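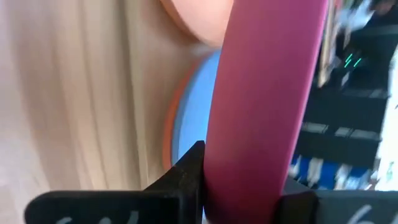
A pink band held between two black gripper fingers, seen from the wrist camera during the Kaster comparison.

Kaster published its gripper comparison on 9th May, and the headline number is a good one: 1484 grasps across 4 finger designs, with the Fandine pad coming out on top. Buyers may want to read the small print before they place an order.

The company says the Fandine fingers held on in 85 percent of attempts, ahead of sets from Cuypers and Aretti. But the grasps were not shared out evenly. One of the Aretti sets got just 140 tries, all of them on a single arm, and the report gives no reason for stopping there.

Then there is the matter of what counts as a hold. Kaster scored a grasp as good if the object stayed put for a short lift. It did not test carrying, placing or handing over, the jobs most customers would be paying for. Curved and narrow items were lumped in with plain blocks, so there is no way to tell which fingers did well on the hard shapes.

Kaster also sells the Fandine pad – a fact that appears on the last page of the report.

The wrist camera footage may turn out to be the more useful part. It shows the fingertips up close at the moment of contact, and outside labs could score it for themselves. Kaster says it will release the full set by December. It made a similar promise after its last controller test, and those files have yet to appear.

We use cookies to improve your visit. By continuing to browse you accept our cookie policy. Accept | Manage settings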